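The Wommont 19 string machine: a club stringer's notes
Words by Ayten Yazıcı
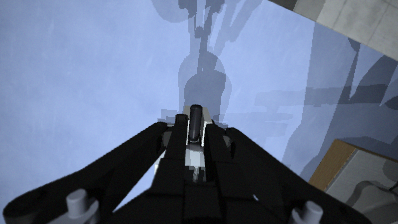 Most club players never see their racket being strung. They hand it over on the way out and collect it before the next match. For the person doing the work, the machine matters a good deal, and the choice at the cheaper end has been thin for years. Wommont has now put out a drop-weight model, the 19, for people who string at home or for a small club.

I had one on the bench at Parkivgate for most of the winter, starting in November. It sells for 800 euros with the clamps included. The older Alska costs less but comes with plastic supports that flex when you tighten them, and I have had two frames go slightly out of round on it.

The turntable is the best part. It spins freely, locks firmly and sits level without packing under the feet. Six-point mounting holds the head well, and changing from a tennis frame to a badminton one takes a couple of minutes once you know the adapters. The clamps are less good. They needed cleaning after every few rackets when I was using a waxy multifilament, and one slipped twice on the outer mains.

Obsa Woldegiorgis, who strings for the league sides and has done over 175 rackets on his, told me he replaced both clamps with a Fagerlund pair in the first month. "The arm is fine, the base is fine," he said. "I just got tired of wiping them."

Tension was steady. I checked the arm with a spring gauge each week and did not have to adjust it. You do need to get the bar level on every pull, and that is slow work at first - my early jobs took well over an hour. A crank machine is quicker, and anyone stringing every evening should save for one.

Spare parts come from the maker by post. My replacement gripper plate arrived in four days, with the screws missing.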